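Wallside Workroom: progress report to the Gelel Fund, August

This report covers the second stage of the grant, from the end of the fit-out to the start of regular sessions. It follows the headings in the grant letter, except that staffing and opening hours have been put together.

Work completed

The old shelving has been taken out and the long wall replastered. Two double sockets were added by the window, and the lighting has been changed to flat panels on a single switch. The electrician's certificate is with Defne Demirtaş and a copy is attached to the claim form.

The main item of furniture in this stage was the large worktable. The original plan was to repair the two trestle tables that came with the room, but both had warped and we agreed with you in the spring to spend that line on one new table instead. The supplier was Darwish, whose price of £897 included delivery. Natari quoted £1116 for a similar size, with delivery on top.

We asked for a white top with a matt finish. Most of the work done at the table is small assembly and sorting, and people had complained that dropped parts were hard to find on the old brown surface. Glare was also a problem under the previous lights.

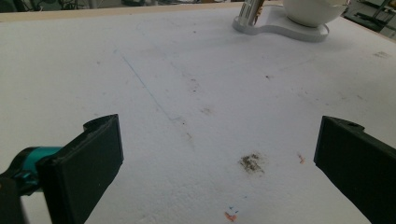 The white worktable, looking towards the far edge.

The table stands clear of the wall so that people can work from both long sides. We had allowed for a row of storage boxes underneath, but these got in the way of knees and have been moved to the cupboard. Marks from pencil and marker come off with a damp cloth. Glue doesn't, and we have bought cutting mats for anyone using it - these cost £61 and came out of the consumables line.

Use of the room

There have been 154 bookings since the room reopened. Most are for the morning slot. The evening slot, from 6.30 pm, has been slower to fill and we will keep it going until the end of the grant period before deciding whether to change the time. Teodoro Mendoza runs the induction for new users, which now takes half an hour and includes how to leave the table and where the tools go.

Tidying between sessions has improved but is still uneven. The rule is that the table is cleared and wiped before the next group comes in. When one session overruns, that job tends to fall to whoever arrives next, and we have had complaints. From next month there will be a ten-minute gap between bookings.

Outstanding

The blind for the window was delivered in the wrong width and has gone back. The door closer is still too strong for some users and the landlord has been asked to adjust it. We also need a decision from you on whether the unspent part of the furniture line can go towards four adjustable stools. Defne will send the quotes separately, along with the receipts for this stage.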